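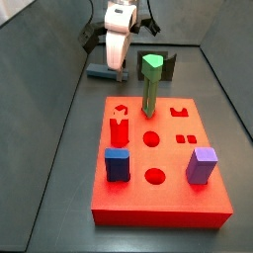
Section 3: Setting Out the Flistora Board

1. Lay the foam board on a flat table, holes facing up. Holes facing down is a much harder game.

2. Stand the blocks upright, then try each in the hole of its own shape. Twist gently. Foam forgives, but it also remembers.

Note: A block that goes in tilted is in. Wandalis awards no points for posture.

3. Set stray pieces flat on the table, within reach.
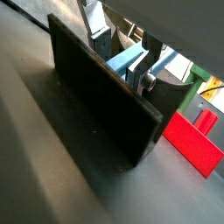

4. Before packing up, look behind anything standing on edge. Small blocks are good at waiting there until January.

5. Wipe off dust with a dry cloth.

Caution: Do not boil the foam. Wubit Gebru at Wandalis has answered this letter before and would like to stop.

Revised 26/08/2019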